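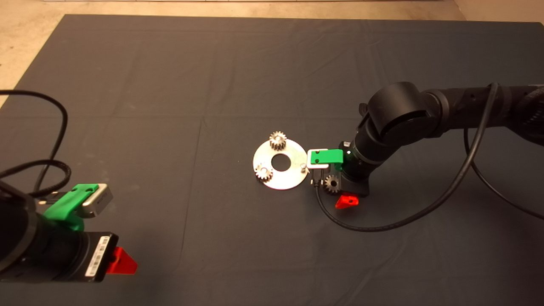
Fewer letters, longer letters: how a parts supplier rebuilt its sales by post

25/10/2022

When the sales manager of Viltance agreed to talk with us, the one condition was that we leave names out. "It is a small trade," the manager said. "Everybody will know who I am, but I prefer that they have to think for a minute."

Viltance sells machine components to repair shops and small manufacturers. Until two years ago, nearly all its marketing was one monthly email, sent to a list of 2,000 addresses which had been collected at trade fairs and never cleaned.

"I asked where the list came from and got four different answers," the manager told me. "Some of the people on it had retired. One address belonged to a school. We were paying for every one of them."

The first job was to go through the list by hand. It took most of February. When it was finished, 694 addresses remained, and the owner of the company was not happy to see it. "For him, a big list was like a big warehouse. I had to show him the orders next to the names. Then he became quiet, and he let me continue." 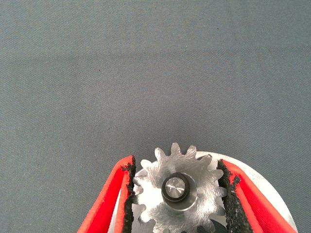
Paper comes back

The second change was more unusual. Viltance chose 160 customers and began to write to them on paper, four times a year. The letters are two pages long and have no discount code. They talk about delivery times, about which products will be stopped, and about mistakes the company has made.

I asked if the mistakes were a marketing idea. The manager laughed. "The first one was not. We had sent the wrong price list to everybody in the north, and I had to explain it somehow. After that letter I had more telephone calls than after any campaign before. So we kept a small part on the second page for this kind of thing."

The printing is done by Karley, a local firm, and the envelopes are addressed by hand in the office. I wondered if this was a good use of salaried time. "It is one afternoon. We used to spend longer than that in choosing the colour of a button."

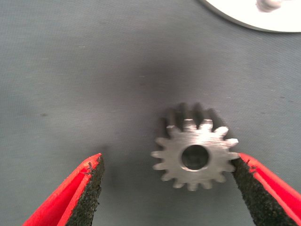
Not every customer liked the new style. Pitkänen, a workshop chain that had bought from Viltance for many years, asked to be taken off the paper list after the second letter, and said that its buyers only wanted prices in a spreadsheet. "Fine, they get a spreadsheet," said the manager. "They still buy. I was a little hurt, I must admit, but my feelings are not a sales channel."

The results are difficult to compare, because the old newsletter was never measured in a serious way. What the company can count is replies. The last letter brought 68 of them, by telephone, by email and in a few cases by post. Most were questions and some became orders. The sales team writes each one in a shared notebook, with the date and the name of the person who answered.
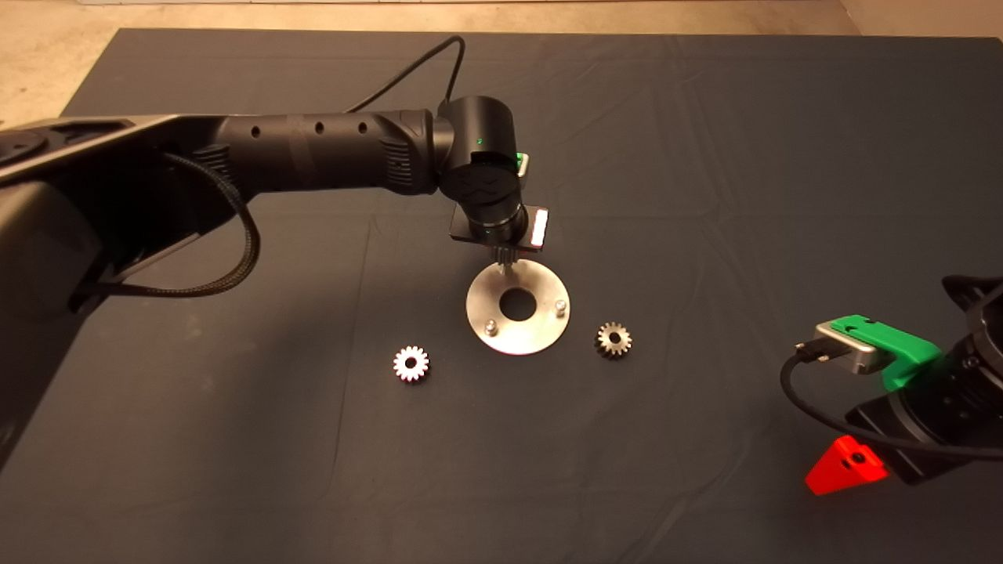

Gears and a robot arm on a cloth-covered table.

What went wrong

Before the letters there was an attempt with an outside agency, Kasden, which the manager describes without anger. The agency wrote a series of downloadable guides, and visitors had to fill in a form with eleven fields before they could read one. "They did what we had asked for. We asked for leads, and we got leads. Students, competitors, somebody who wrote 'no' in every field. Our salespeople telephoned all of them for three months, and after this they did not want to hear the word 'lead' any more."

The guides are still on the website, now without the form. Two of them are read quite often. The manager has rewritten both, mainly to make the sentences shorter and to put the contact number on the first page.

I asked what a small firm should do first if it has the same kind of old list. The manager thought about it for some time. "Telephone ten people on it. Choose them with your eyes closed. Ask if they remember who you are. If they don't, there is no point in paying for a new design."

The next letter goes to the printer in two weeks. The second page is not written yet.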